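Clavow's open day, or how I spent a Thursday watching paper cups

2021-12-09

I'd been meaning to go to one of these for ages. Clavow do an open day twice a year at their workshop in Trorkdale, once in April and once just before Christmas, and every time I've had the flyer on the fridge and every time I've forgotten until the week after. So this time I booked the afternoon off, put it in my phone with three separate alarms, and went. In the rain, obviously.

If you've not been out to Trorkdale, the workshop is on the estate behind the garden centre, and the signs give up on you after the second roundabout. I went past it twice. The 37 bus stops right outside, which I found out when I was standing in the car park watching one pull away, having paid for parking. Lesson learned for April!

There were more people than I'd expected. Plenty of families, a few students with notebooks, and a couple in matching cagoules who seemed to know more than the staff did and weren't shy about it. You sign in, you get a sticker, and then you're given a coloured card that tells you which end of the building to start at. Mine was green, so I began with the talk.

The talk was meant to be 20 minutes and went on for nearly 55. I didn't mind as much as I might have done, because the woman giving it was funny and had brought bits to pass round. The gist was that they've spent years getting machines to do big heavy jobs in exactly the same place every time, and that side of things is more or less sorted. What they're working on now is small, fiddly household stuff. Putting the shopping away, laying a table, that kind of thing. The project is called Vorerora (I asked where the name came from and got a long look and "it was late and we'd been at it all day") and the idea is that you teach the machine by doing the job yourself, over and over, with a gripper in your own hand. It has a camera on it, so everything gets recorded from where the fingers are. Then all that footage goes off to be learned from.

I'll be truthful, I had gone along hoping for a big orange arm swinging about behind a fence. They do have one, and it was switched off. A small boy next to me took this very hard. I was with him in spirit.

But then we were let loose on the tables, and I completely changed my mind. I got talking to one of the people from Godoy, the firm that makes the fingers for the grippers, and ended up staying at that end for most of the afternoon. He had a box of old ones you could handle. Some were so scuffed you'd think they'd been dragged behind a car. He said they go through far more of them than he'd like, and that the shape had been redone 6 times before anyone was happy with it. I liked that he talked about the bad versions as much as the good ones. One of them apparently was brilliant at picking things up and hopeless at letting go.

The job they were showing was paper cups. I know! I laughed as well. But think about what a paper cup is like to hold. It weighs next to nothing, it squashes if you so much as look at it wrong, it's wider at one end than the other so it wants to slide out of your grip, and when you stack them they either jam or go in crooked. I have dropped an entire sleeve of them at a school fair and I've got two working hands and decades of practice.

So there's a holder, a rather nice one with bent black wire on a round wooden base, the sort of thing you'd see next to the coffee in a waiting room, and the cups live in that. You work the gripper by hand, and you've got to keep your movements smooth and not too quick, and if you muck it up you just carry on and do another. They keep the mucked-up ones too, I was told, although I didn't quite follow what they do with them.
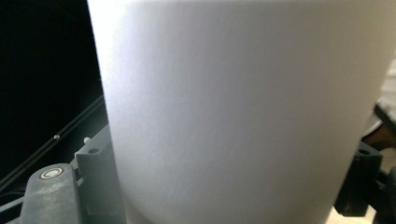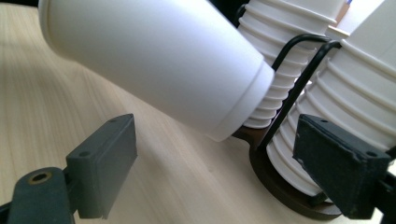

I had a go, naturally. The queue wasn't long and I'd watched enough people by then to be quite cocky about it. First thing I noticed was how odd it is not being able to feel anything. You squeeze, and the fingers close, and you've no idea whether you're holding the cup or crushing it until you look. I crushed it. The second one I held so gently that it stayed on the table while my hand went up without it. Third time I got it, and I made a noise that I'm told could be heard over by the tea urn.

After that I couldn't stop. I went round and queued again behind a girl of maybe nine, who was miles better than me and gave me some advice about elbows. (Keep them in, if you're wondering. It does help.)

What I kept thinking about on the way home was how much we do with our hands without giving it a thought. I made a cup of tea when I got in and caught myself watching my own fingers go round the mug, and then the milk, and then the fiddly bit of foil on the biscuits, and thinking well, that would take them a fortnight. My other half asked if I was all right.

A few practical bits, as a couple of you asked last time I wrote one of these up. It's free, but you do need to book, and the slots after lunch go first. The building is cold. Properly cold, keep-your-coat-on cold, apart from the room where the talk is, where I nearly passed out. There's tea and coffee, and cake for a donation, and the lemon one had gone by the time I got there so I can only report on the fruit cake, which was fine. Children are welcome everywhere except behind the yellow line. The toilets are up a flight of stairs, but there's another one on the ground floor if you ask at the desk.

And they didn't try to sell me anything or get my email address, though I'd have given it to them. I did put a question on the board by the door, about whether the machine would ever manage a fitted sheet. Somebody had already written the same thing underneath in green felt tip, with a lot more exclamation marks.

I've asked for a slot in the April one, and I'm getting the bus.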